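Open day at the Erkstead monitoring station, notes typed on the train

Got to Erkstead just after 11, two of us, me and Halina Urbańczyk. Long queue at the gate, passports out, phones in a tray, then phones back again. No idea why.

The station listens for underground tests. Seismic mostly, plus air samples. Mirsad Petkov gave the opening talk, fast, no slides. Said the treaty talks at Zundbridge have stalled over inspections, again, and both goverments want the other to open its sites first. Someone asked if sensors could replace inspectors. "No," he said, and took the next question.

Then the vault. 8 metres down, cold, smells of paint. Instruments log day and night and the data goes to Cumthorpe, where Despina Nikolovski's team checks it against more than 700 past events. Quarry blasts are the main nuisance.
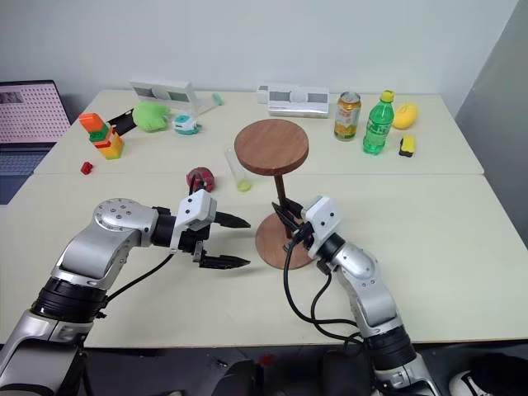
Best part was the argument over lunch. Snežana Bošković used to sit in on the border talks and thinks a small deal on site visits could be signed by February. Edin Georgiou thinks not, too many hawks on both sides. It got quite loud. They'd have gone on all afternoon at a pair of white tables like those, shoved together with the join showing, and probably argued about which side of the join was whose. Halina sided with Edin. I'm with Snežana, just about.

Missed the air sampling demo becuase of the bus. Next open day is in the autumn, bring a coat.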